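Faver Glass Rack Set: data card

Maintained by Igor Gajewski and Hwa-young Geum. Last revised 30 November 2024.

What is in here

The set covers one household job: getting colored plastic glasses off a tabletop and onto a gold wire rack. Each recording is one attempt at that job, filmed from several viewpoints, with a short text note. There are 2,489 recordings, and yes, all of them are about putting glasses on a rack. If you wanted plates, the plates are in Vistham, which is a separate download with its own card and its own regrets.

The name Faver comes from the shelf label on the box we keep the glasses in. Igor wrote it, and he claims it says something else.

The rack

We wanted something that people really own and that is annoying to load. Hwa-young brought in the rack after her aunt upgraded to a cabinet. It is the kind of object you receive at a wedding and then feel guilty about for a decade.
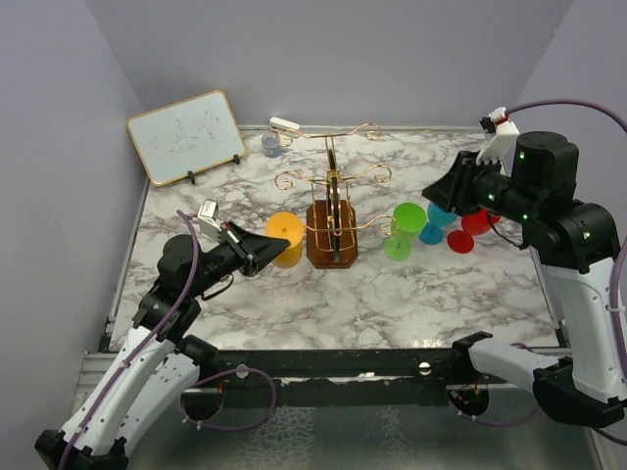
Racks like this one were designed by somebody who liked curls. Mug trees have straight pegs and you can explain them to a child. Ours has scroll-shaped arms going off in several directions from a central post, so "the next free spot" means different things to different people, and the notes reflect that. We settled on calling every holding place an "arm" and left the arguments in the changelog. Older notes may also say "hook," "branch" or, in one case, "antler." Treat them as the same thing.

The base is part of the rack. If a note says the rack was nudged, the base moved. If only the wire wobbled, we wrote "wobble" and moved on with our lives.

The glasses

They are plastic, stemmed and cheerful, the sort you take to a picnic when you don't trust your friends. Notes sometimes call them cups. We tried to fix this in March, got through 500 notes, and discovered we had been changing "cups" to "glasses" in one half and "glasses" to "cups" in the other. Both words are now official.

Colors are written in lower case: red, green, yellow, blue, teal. Blue and teal are the weak point. Igor and Hwa-young labeled a batch of 50 separately and disagreed on 5 of them, all blue or teal. If your work depends on telling those two apart, please look for yourself and do not write to us about it.

Starting positions

Before each recording the glasses are put out on the table by hand, with no fixed pattern. We did have a chart. The chart produced rows so tidy that they looked like a catering order, so the chart was retired.

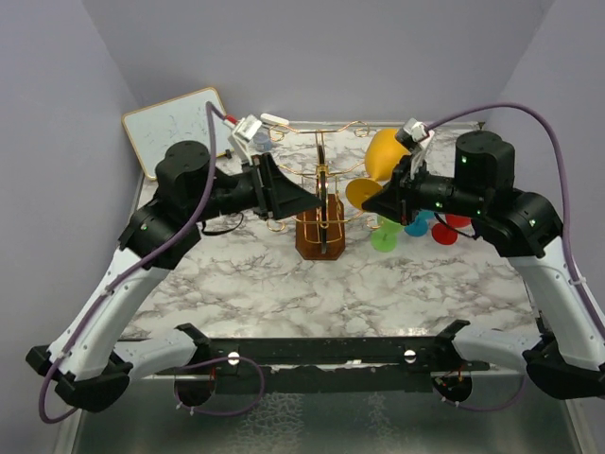 "Upright" and "lying" are the only two starting poses we note, and they are noted per glass. A stemmed glass on its side is a different job from one on its foot. The green glass lying over with its round foot showing is what we mean by "lying," whatever direction that foot happens to point. We don't record the angle. Glasses that touch each other get the tag "crowded," and there are a lot of those, because people putting out glasses by hand get tired and start making heaps.

The tabletop has a white marble pattern with gray veining throughout, and it will flatter no one's color balance.

What counts as done

A glass is done when it stays on the rack after it has been let go. Hanging crooked is fine. Hanging from an arm that was already holding another glass is also fine, although we admit it looks like a bar at closing time. A glass leaning against the base is not done, however hopeful the note sounds.

If a glass has to be picked up again, the note says "second try." Third and later tries are also written "second try," an early decision that we are stuck with.

How to read the close views

The overhead and side views are best for order and position. The close ones are for the moment of picking up and placing, and you will want them whenever the tag is "crowded."
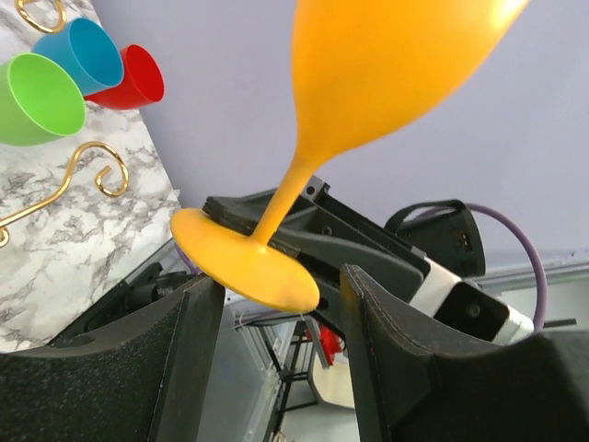

Notes do not repeat what the close views make obvious. They give the color, the starting pose and the result, in that order, separated by semicolons. A typical one runs: "yellow; upright; done." Some are longer. The ones written by Igor after lunch are much shorter and may be missing the pose.

Known problems

The whiteboard is not a source of anything. Please do not try to transcribe it.

"Left" and "right" follow the fixed view. In the Jabłońska batch they follow whoever was typing.

Word lists and the note checker live in the Fitisik folder. The checker accepts "antler."

Corrections

Send the recording number and the line you think is wrong. Hwa-young reads these first. Teal complaints go to Igor.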